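Robotics Open Evening at Grunmont

The student robotics workshop at Grunmont opened its doors to visitors one evening in March, and I went along with two colleagues from our own after-school program. We wanted to see how a small club runs an arm project over a whole school year. The workshop is on the second floor, past the art rooms, and the signs from the parking lot were easy to follow.

The club started in 2017 with line-following cars. Renu Thakur, who teaches physics and has led it from the start, moved the older students to arms when the cars stopped being a challenge. Membership is now 7 students on the arm team and a larger group of beginners who still build cars. They meet twice a week after classes.

We got there at 5 and had the first half hour before it filled up. Visitors could walk through the beginners' room, where the cars were running laps on black tape, and then go on to the arm team next door. Coffee and sign-up sheets were in the hallway between the two.

The arm team's project this year is called Badident. The task is putting dishes in a rack and taking them out again. A student drives the arm by hand while the camera at the wrist records, and those recordings are then used to train the arm to do the job by itself. The students told us they chose dishes after trying blocks and finding that every block run looked the same. Plates are harder – they are thin, they tip, and the wrist has to be turned the right way before the fingers close.
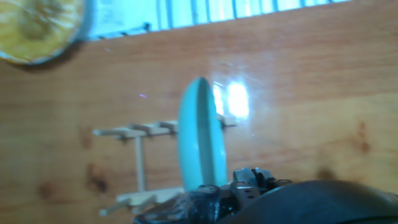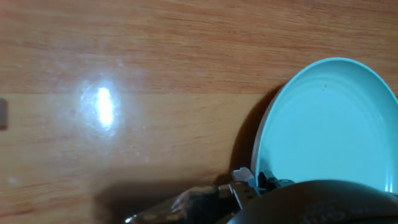 The wrist camera's view, with the blue-green plate on its edge.

Ihor Lysenko, a senior, took us through how they sort the recordings. Each run gets a short note with the name of the driver, the dish, and whether the run is worth keeping. They have almost 500 saved. Runs where the driver stops to think for a long time are set aside, and so are runs where the plate is dropped. He would like to keep some of the drops for later, but the team has not agreed on that yet.

Light was the problem the students talked about most. Shiny surfaces give bright spots in the video, and the spots move when the wrist moves. One student wants to hang a cloth under the lamps. Another wants to leave things alone, so the arm learns to cope with it. They plan to try both before the Zurkavow meet, where teams have to work under whatever lights the hall has.

We also asked about money. A local supplier, Singhal, gave the club a discount on motors, and the rest came from the school and a bake sale. Spare fingers for the gripper are the main running cost.

Parking was free. Leave extra time for the stairs if you are bringing equipment, as the elevator was out of service when we visited. The beginners' group takes new students again in the fall, and sign-up is through the school office.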